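Plidley Allotments and Gardens Board > Growing > Soil and compost

Leaf mould: worth the wait or not?

Started by clotarden28

I have taken on a half plot at Plidley and the previous tenant left a wire cage of leaves in the corner by the path. Mostly oak and some beech from the look of it. The top is dry and the bottom is a bit sticky. Do I leave it another year or dig it in now? I have heavy clay and I want to put carrots in next spring.

Remedios M
Posted Monday

Leave it. Oak takes 2 years to come down to anything useful and beech isn't much quicker. If the top is dry it has stopped working, so take the lot out, wet it properly with a hose and put it back with the bottom stuff on top. Then tread it down. Mine sank by half the first winter.

old_anselmo
Posted Monday

I'd disagree with leaving it. On clay I would put it on as a mulch in November, rough as it is, and let the worms take it. You get nothing from it sitting in a cage. My father worked a plot from 1945 and he never had a leaf cage at all. He spread them straight on the beds and put old netting over so they didn't blow next door.

Remedios M
Posted Monday

That works for beans and squash. For carrots you want a fine top layer and half-rotted oak leaves will give you forked roots. I have done it and had a whole row like that.

old_anselmo
Posted Tuesday

Forked roots are from stones and fresh manure. Leaves don't do it.

clotarden28

Thanks both. There are a lot of stones as well, so I may get forked carrots either way. Would running the mower over the leaves help? I could do it on the path before they go back in.
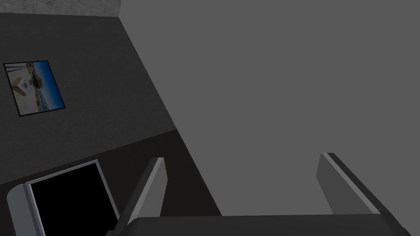
I also have a bag of comfrey and more grass clippings than I know what to do with. I was thinking of mixing some in, but I read somewhere that it stops being leaf mould then and turns into ordinary compost.

valtteri_k

Yes, mow them. It makes more difference than anything else on this thread. Whole leaves lie flat on each other like wet paper and no air gets in. Shredded ones were ready for me in one year, though mine are birch and maple and there is no oak up here.

On the grass, a little is fine. One bucket of clippings to four or five of leaves. It will warm up and go faster. You can call it what you like after that, it still goes on the bed.

Jiahui Ye

Keep the comfrey out of it. Put it in a lidded bucket of water for tomato feed and stand it well away from the shed. The smell is bad.

On the carrots, why not grow them in something deep and leave the clay for other crops? I use two old water tanks with holes drilled in the bottom, filled with sieved leaf mould and sharp sand in equal parts. No stones and hardly any carrot fly, as the sides are over 60 cm high.

Remedios M

Sand in equal parts sounds like a lot. Doesn't it dry out?

Jiahui Ye

It does in July. I water every other evening that month. The rest of the year it looks after itself.

old_anselmo

Tanks are fine if you have a tap near. Plot 301 hasn't, if that's the one you mean with the cage by the path. The nearest is down past the Skanent gate and it is turned off from October. I carried water up there for three summers.

clotarden28

Yes, that's the one. I hadn't found the tap yet, so that is useful to know. There is a butt by the shed but the lid has gone and it is full of something green.

valtteri_k

Tip it on the leaves. They need wetting anyway.

Remedios M

Agreed on that. Tip it on, tread it down, cover with a bit of old carpet or cardboard. Look at it again in spring. If the bottom third crumbles, sieve that for the carrots and leave the rest.

old_anselmo

Not carpet. The backing comes apart and you'll be picking threads out of the soil for years. Cardboard is all right. I would still mulch with half of it this autumn.

clotarden28

I'll do half and half then. Half on the bean bed in November, the other half mown, wetted and back in the cage under cardboard. I'm up there on Saturday if the rain holds off.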